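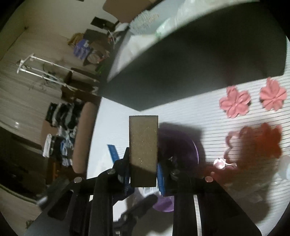
Numska, September

Hello all,

Sorry for the long gap since my last message. I've had my hands full, and most of the time they've been full of sponge!

Several of you wrote back after the spring round-up asking how things were going on the packing side, and I want to answer this one properly:

> On the craft kits: you said Brirnier were putting arms on two
> of the packing benches. We were offered much the same by another
> supplier and our packers are dead against it. What happened to
> the people on those benches? And can the thing really pick up
> something soft without wrecking it? Ours squashed everything we
> gave it at the trial, and then dropped it.
>
> Hryhorii Pasichnyk
> Ratis

Hryhorii, the people first. They're all still with us. The two benches that have changed used to be the ones everyone tried to swap out of, because it was the same four items into the same tray, 900 trays on a full shift, and you went home with a sore thumb. The arms do the tray filling now. The packers who were there have split into teachers and checkers, and they trade places at the tea break. I was one of the doubters, as anyone who remembers my message from last year will know, and I've come round a long way.

Teaching is the part I want to tell you about. You hold the gripper yourself and do the job as you'd normally do it, and what you do goes off to be learned from. So it matters who is holding it. Semaan sent their own people for the first fortnight and they were lovely, but they'd never packed a kit in their lives – they went for the sponge dead centre every time, very carefully, and they took an age. Then our lot had a go. Anyone who's packed sponges knows you stand the block up on its end first and take it across the narrow sides, and you stop squeezing the moment it stops sliding. Within a week we had 400 good goes at it, and the arm's habits looked a good deal more like ours. You can almost tell whose shift it learned from!

We also do a lot of the teaching among clutter on purpose. Flower shapes, plates, tubs, bags, whatever is lying about. If it only ever sees a block by itself on a clean table, it gets muddled as soon as there's anything else near it.

As for squashing: yes, ours did it too. We had 61 spoiled blocks in the first month, and I kept them all in a crate under my bench to show the manager. What helped most was changing the pads on the jaws. The first ones were smooth and had to press hard to get any hold. The ones we use now have ridges and we can get away with a much lighter squeeze. Ask your supplier what pads they brought to your trial, and ask to try others before you let anyone touch the settings.

Things that are still not right, so you don't think I've been paid to say all this. Clear bags are hopeless. It'll go for the shine and miss the bag, and a person still does every one of those. Anything with glitter or small beads goes to a person as well. The checkers say their job is harder on the eyes than packing was, and we've asked for better lamps and shorter turns, with only the lamps agreed so far. And the pay for teaching was the same as for packing until we made a fuss. It's a skilled job and it now has its own grade, which took most of the summer. Get that sorted before you start, Hryhorii, while they still need you to say yes.

I'd also say let your packers hold the gripper before anyone votes on anything. Ours were arguing about a machine none of us had touched. Once it had been passed round the canteen table for an afternoon the questions got a lot better (how heavy is it after an hour, can left-handers use it, who gets to say a go was a bad one and bin it). Left-handers can, by the way. I am one.

If a few from Ratis would like to come and have a try, the bench is free most days after 2 and I'll happily put the kettle on. Write to me off the list and I'll fix it with the front desk.

Has anyone here found a way of doing clear bags? I'd love to hear it, even if it's a daft one.

All the best from the packing side at Brirnier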